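Workshop Technician (Part-Time) – Dornbridge Community Workshop

The Dornbridge Community Workshop invites applications for one technician, 20 hours per week, beginning in March. The technician maintains shared tools and assists members building shelving and display stands. 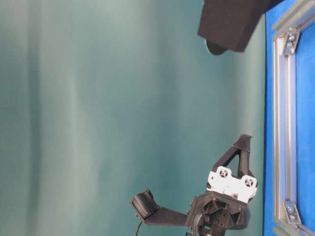
Aluminum rail with corner bracket.

Applicants should have 2 years of shop experience and be able to read basic drawings. The workshop serves 125 members.

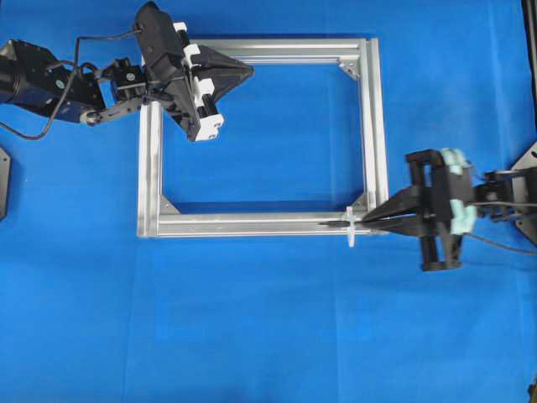
Evening availability is required – the last session closes at 9 p.m. Send a resume and two references to the Koreck Street office.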